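Clitthorpe Desk Set: hand-held gripper comparison, data card

Version 7. Maintained by Upendo Were.

Summary

Clitthorpe Desk Set holds 2387 short recordings made with a pair of hand-held grippers over an ordinary office desk. We put it together to compare two finger pad shapes, called Tierney and Dukudska in the file names, on objects that people leave lying on desks. Both names refer to the pads only. The handles and cameras stay the same through the whole set.

Recording setup

The operator stands at the front edge of the desk with one gripper in each hand. Marker cubes sit below the finger pads and are used to track each hand from the head view. Every recording has one head stream and one stream per gripper. Object names are in objects.csv.

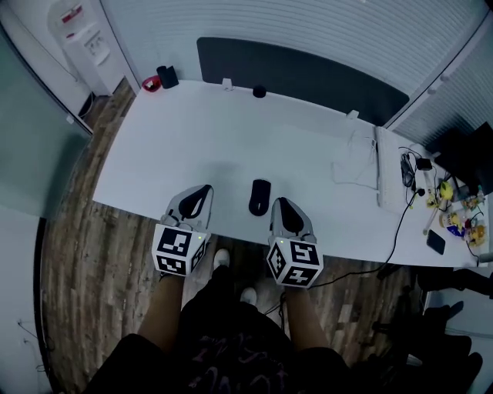 Eimear Coughlan asked for the start of each recording to be trimmed less tightly, as her tracker needs a second or two of both cubes at rest before the hands move. Version 7 restores those lead-ins. If you trained on an older version, your time offsets will be wrong.

The mouse task

The mouse recordings make up 400 of the total. One gripper closes on the mouse from both sides, and the other is kept clear of it. The gripper cameras have fisheye lenses, so undistort the frames before measuring pad angle.

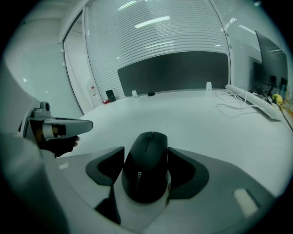
Wouldn't a flat pad slip more on a curved shell, a user of the set asked, and is slip labeled anywhere? It is labeled by hand in slip.csv, for the mouse task only. We haven't checked the labels a second time, so treat them as a first pass.

Known problems

Reflections on the glass behind the desk can confuse feature matching in the gripper views. Masking the top third of the image helped us.
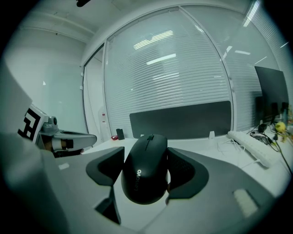

In 73 recordings the other gripper blocks part of the view for more than a second. They are listed in blocked.txt and left out of the default split. Pass --all to the loader to get them back.

Send corrections through the Clusthorpe tracker, with the recording number in the title.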